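Vilside Apartments, Unit 214
Bedroom safety check, with my comments
Date of walk-through: August 16, 2018

How I mark these: OK means leave it alone. WATCH means I'll look again next time. FIX means it goes on the list at the bottom. I started with the Oltulent room-by-room form, but the comment boxes on it are the size of a postage stamp, so I typed the whole thing up fresh and gave myself space to ramble.

1. Way in and way out
Bedroom door opens all the way and latches without a shove: OK
Path from door to bed clear at night: WATCH
Window opens from inside without tools: OK

The door used to stick in January and I was ready to plane it down, but it swings fine now. The window is a bit stiff for the first inch and then goes up easily. My only grumble is the walking path. It's wide enough, but things creep into it, and I'd like to be able to walk it in the dark with my eyes half shut. (I tried. I made it, with one toe slightly offended.)

2. Bed and bedding
Sheet tucked on all sides, nothing trailing on the floor: WATCH
Pillow up at the head, away from any lamp or cord: OK
Mattress edge clear of papers and small stuff: FIX
Headboard steady when pushed: OK

I gave the headboard a good push with both hands and it didn't budge or knock the wall, so I'm happy with that. The sheet pops off one corner every few weeks and then I find it in a wad by my feet, so it stays on WATCH until I buy the deep-pocket kind. Now for the mattress edge. I keep letting that strip next to the headboard turn into a shelf, and it's a terrible shelf! Paper, cloth and anything that might have a battery in it should not be living in one pile up against padding.

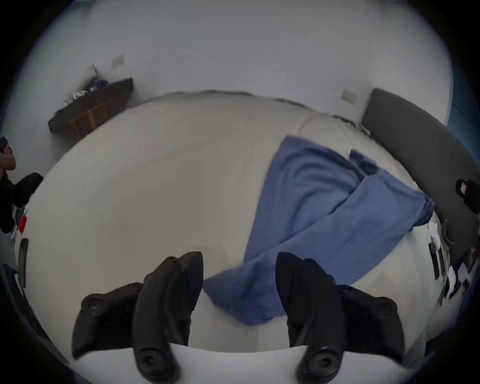 Item 2: pile at the mattress edge by the headboard, marked FIX.

The papers are going in the drawer. I've said that before, but this time I'm writing it on a form, so it counts. Anything that needs charging goes on the dresser overnight, on the hard top, with nothing draped over it. Same for the small black thing up by the headboard: if it's going to sit up there, it can sit on a real shelf.

3. Outlets and cords
Outlet plates flat to the wall, no cracks: OK
Plugs snug, no wiggle: OK
No cord under bedding or pinched behind furniture: OK today
Power strip not plugged into another power strip: FIX

I check plates by eye first and then with the back of my hand for warmth. None were warm. The one I think about most is the white plate on the wall above the headboard, because it's so handy for charging a phone in bed, and then the cord ends up under the pillow with everything else. I'd rather leave it unused at night. Upholstery, pillows and a warm charger are a mix I don't want to sleep next to.

The FIX is by the desk, where I found 2 power strips daisy-chained like it was a college dorm. I pulled them apart while I was standing there, but the lamp doesn't reach now, so I need a longer strip with its own switch.

While I was over by the bed I looked at the floor on the headboard side too. Same rule there as everywhere: if it's dark and it's low, I'm going to kick it at three in the morning, so it gets moved.
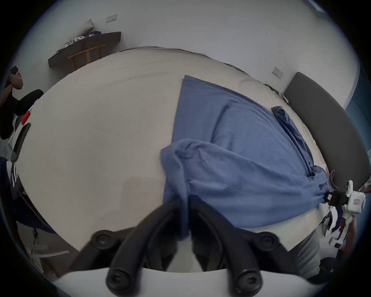 4. Alarms and lights
Smoke alarm sounds when tested: OK
Battery date written on the cover: FIX
Bulb within the wattage printed on the fixture: OK
Light switch reachable from the door: OK

The Skekia alarm in the hall screamed right on cue, and so did the bedroom one, so that's 2 for 2 and my ears are still ringing. I forgot to write the battery date on either cover last time, which means I'm guessing, and guessing is no good. New batteries, masking tape, marker. The ceiling bulb is the 4000 K one. It's a little blue for a bedroom if you ask me, but it's great for seeing dust, and it's well under the limit on the fixture.

5. Laundry and loose fabric
Clean clothes folded away, nothing over a lamp or heater: OK
Space heater stored with cord wrapped loosely: OK
Dryer vent and lint screen clear (hall closet): FIX

I added this section myself because the form skips it, and loose fabric is most of what I have to nag myself about. I also do my folding on the bed, so it makes sense to check the clothes in the same pass and put them straight away afterward.

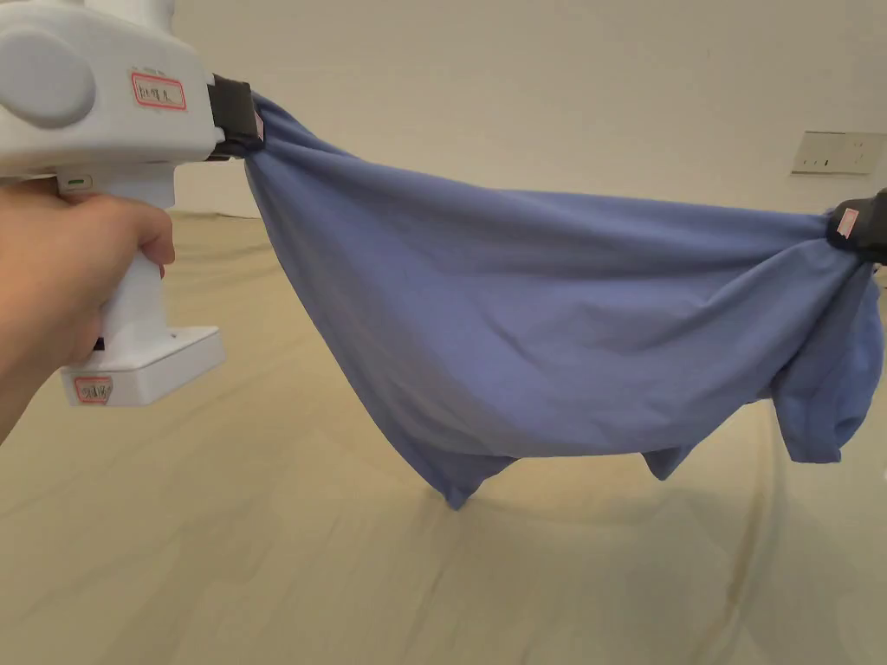 Lint is the one I took seriously this time. I pulled the screen and got a pad of fluff as thick as a pancake, and the flap outside was only opening halfway. The Yüksel dryer is a decent machine but it's no match for soft, thin knits, and those are most of what I own. Holding a shirt like that blue one up by two corners is a good quick test, by the way: the fabric sags between your grip points, the light falls across it unevenly, and you can look along the folds for scorch marks or pulled threads before it gets folded. If I ever find a scorch mark, the dryer stays off until somebody has looked at it.

The heater is put away for the summer on the closet floor. I checked the plug prongs and they're straight and shiny.

6. Fix list
Mattress edge: clear the pile, papers to the drawer
Charging spot: set up on the dresser, hard surface only
Desk: one long power strip with a switch
Alarms: new batteries, dates on both covers
Dryer: clean out the vent hose, free the outside flap
Sheet: deep-pocket, and measure the mattress first this time

The pile and the batteries get done tonight. The vent hose has to wait for the weekend, and the dryer stays unplugged until then.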